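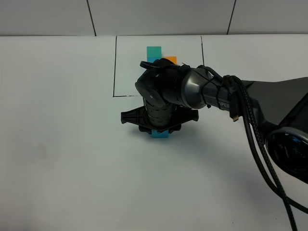
Robotic arm above a white tabletop, with a teal cube under the gripper.

Not to be confused with Slip of the tongue. The tip-of-the-tongue state (TOT for short) is the feeling that you know a word perfectly well and just can't get it out. I've been editing this page since September, and I get the feeling weekly, usually with street names. People in a TOT state can often give the first letter, the number of syllables or a word that sounds similar, so part of the word is clearly getting through.

Proper names are the worst offenders. My own example is Altora, a town I lived in for years, and all I could come up with at a party was "Altamira" — over and over!

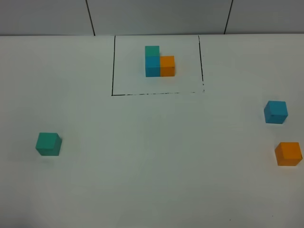
Green, blue and orange cubes on a pale tabletop.

Causes

There are two main camps. The blocking view says a wrong word pops up first and gets in the way. The other view, usually called transmission deficit, says the link between a word's meaning and its sound has grown weak from lack of use. I lean toward the second one (rare words do cause more trouble), but plenty of readers have written in to argue for blocking.

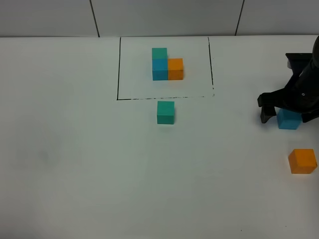 Cubes inside an area marked out in black on the table.

Diary studies

The easiest way to study TOTs at home is to keep a diary. Aldana Quiroga kept one for the Ramach reading group and logged 96 of them, 40 of which were names of people. She wrote down whatever wrong word came to mind too, so we know that "Ignacio" turned up as "Horacio" more than once. Her last entry is dated October 17, 2021.
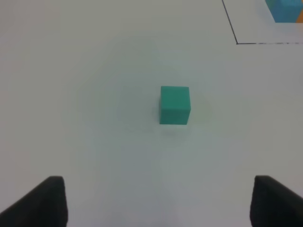 She also noted how each one ended. Plenty came back on their own, often while she was washing up or out walking, and 11 never came back until somebody told her the word. Older adults generally report more TOTs than younger ones, and people who speak two languages get them more often too.

See also: Feeling of knowing, Anomia, Word retrieval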